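Herincombe robotics class moves to block placement
9/15/26

Students in the second-year automation class at Herincombe have started the placement unit of their Sirkis project, in which a collaborative arm has to set small cubes on a clamped wooden board. The class has 13 students and one work cell, booked in two-hour slots.

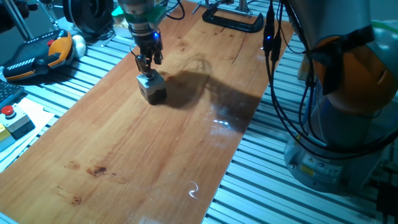

Gripper approach speed and release height are set by each team and logged for every run. Path planning uses Zaki, a script library written by last year's class. Teams must submit 24 logged runs before the Condano student contest in December. Entries are scored on position error and cycle time.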